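Section 2. Planning and Budgeting for Your Folding Cell

Welcome to the part of the manual we have the most fun with! Read all of Section 2 before you send in an order form. Most of the questions that reach Ayana Demissie at the Okach help desk in the first month are about things that could have been settled on paper, and a good plan leaves you more money for the enjoyable extras.

2.1 Before you start

You will need a floor plan with the outlets marked, a tape measure, your budget sheet (the blank one is in Appendix C), and a pile of the items you really want folded. Bring the worn ones too.

2.2 Working out what to buy

1. Decide on one arm or two. A single Kassa arm is fine for moving folded stacks from place to place. For folding itself, budget for the pair. Cloth is floppy stuff, and two grippers can take two corners at once.

2. Write down your largest item, laid flat. Your table has to hold it with room to spare on every side.

3. Choose the table. Pick a matte top in a plain color that contrasts with most of your linens.

4. Add the grippers as their own line. The Kassa arm price does not include them. Order 2 per cell, plus one spare set of finger pads.

5. Set aside money for consumables. Finger pads are rated for 300 hours of folding, so work out your weekly hours and multiply up to a full year.

Note: If you are replacing a Lurklow single-arm unit, your old controller will not run a pair. Put a new one on the sheet now.

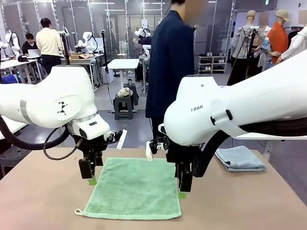 Test items deserve a line in the budget, and it's a cheap one. We suggest a starter bundle of plain square towels, all the same size, and then a second bundle that is a bit more awkward. Terry is a great first fabric – it's fluffy and it lies nicely on a flat top. Try to include a few pieces with a hanging loop at one corner, like the pale green one between the grippers, as your own stock will probably have them and you'll want to know early how your cell copes. Leave space on the tabletop for a finished stack as well. A folded towel parked off to the side takes up more room than people expect, and an arm may need to pass right over it.

2.3 Planning the floor

6. Mark the table on your floor plan, then mark the full reach of each arm. The reach circles are printed at scale in Appendix D.

7. Leave a walkway outside both circles. Other desks and workstations can share the room, but keep them clear of the reach.

8. Measure the cable run from each arm base to the controller. Standard cables are 3 meters. Longer ones are made to order at our Gusdale shop, so ask early if your room is a big one.

CAUTION: Do not plan on extension cords for the arms or the controller. If there is no outlet where you need one, add an electrician to the budget.

2.4 Checking the total

9. Add up the sheet and put in a line for training. Two operators per cell is a comfortable number.

10. Send the sheet to Okach along with your floor plan. We check every one by hand – and we love seeing the rooms!

Once your plan comes back marked "ready," go on to Section 3, Receiving and Unpacking.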